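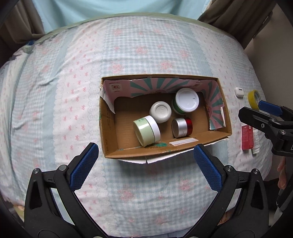

Open box with patterned lining, four jars inside

Vovton Pipe Heating Cable, Self-Regulating
Sold by Hiltow Home Supply

If you have a stretch of water pipe that worries you every winter, I think you're going to like this one. The Vovton is a heating cable that runs along the outside of the pipe and changes its own output as the temperature changes. When the pipe gets colder, the cable puts out more heat, and when things warm up it eases back. You don't set anything. Plug it in when the cold weather starts and check on it now and then!

We've carried heating cable for years, and the older constant-heat kind did the job, but you had to be so careful never to let it cross over itself. This one is far more forgiving (you still want to lay it neatly, of course), and it bends around elbows without a fight.

Where it works well
Crawl spaces, well houses, the pipe that comes up through a garage floor, the line to a barn hydrant. It can go on metal or plastic water pipe. It is made for water supply lines only, so please don't use it on gas lines, hot steam pipes or roof gutters. We carry a different cable for gutters, the Sovance, and it has its own page.

What comes with it
The cable with the plug already attached and the far end sealed at the factory
A roll of fiberglass tape
7 warning labels to stick on the outside of your insulation
Printed instructions, with drawings that are really clear for once

Picking a length
Measure the pipe, then add a foot for every valve and 2 feet for every spigot. Buy the length that comes closest without going under. The cable can't be cut shorter or joined to another one, so if you land between sizes, go up and double the extra back along the coldest part of the pipe.

Putting it on
Wipe the pipe down and let it dry. Run the cable straight along the underside and tape it every foot. Don't use vinyl electrical tape or wire ties. Once the whole run is taped, cover it with foam pipe insulation, no thicker than half an inch, and put the labels where the next person will see them. Plug into a grounded outlet with ground-fault protection. No extension cords, please.

A small light in the plug glows when the cable has power. Give it a look before the first hard freeze, and again in February if your winters drag on like ours do.

From a customer
"My kitchen line runs along a north wall and it froze 3 winters in a row. I put the Vovton on in one afternoon, lying on my back in the crawl space, and I've had running water every morning since. Wish I'd bought it sooner." Arsalan Bangash

Good to know
The cable needs electricity, so it won't help in a power outage. If the power goes out on a very cold night, open the taps to a trickle and leave the cabinet doors open under your sinks. It also won't thaw a pipe that has already frozen solid, so get it on early.

Goes nicely with
Sandhu foam pipe sleeves, half-inch wall, slit down one side
Sandhu outdoor spigot cover

Shipping and returns
Orders placed before noon go out the same day, and anything that comes in over the weekend is packed by Tuesday. Unused cable can come back to us in its original packaging. Once it has been taped to a pipe we can't resell it, so do measure twice! Item number 4000.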